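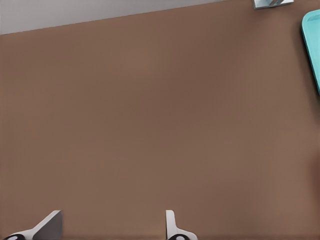
Brown table top, render

Matt brown finish for a kitchen table: oil or varnish?

Bednárik
Hello everybody. In August I sanded my kitchen table to the bare wood and now I must decide how to finish it. I would like a calm brown colour with no shine, something like the render. The shop in Vurnlow has a coloured oil and also a water varnish in matt. The oil is cheaper, but two children eat at this table every day and I am afraid of rings from cups. I stopped sanding at grit 120. Is it smooth enough, or must I go finer? I have no machine, only a cork block, so I would be glad for an honest no.

Posier
For children I would take the varnish. I did our table with stain first and then three thin coats of matt varnish, with light sanding between the coats. It took me 13 days because the kitchen was cold and I did not want to hurry. Grit 120 is a little rough, please go to 180. You do not need 2000, that is for car paint. Stir the tin well and do not shake it. The matting powder sits on the bottom, and if you leave it there you get shiny places which you cannot remove without sanding again. Try the stain on the underside first. On my pine it became much more orange than on the card in the shop.

One more thing: varnish the underside also, one coat is enough. My neighbour did only the top and his boards bent in the winter.

Jokness
oil. you can repair one spot, with varnish you must do all of it again. rings go away with a bit of sanding and new oil. but put the oily cloths in water or hang them flat outside, they can start to burn by themselves if you leave them in a ball. mine is oiled since years and ok

Last updated: Wednesday, 67 views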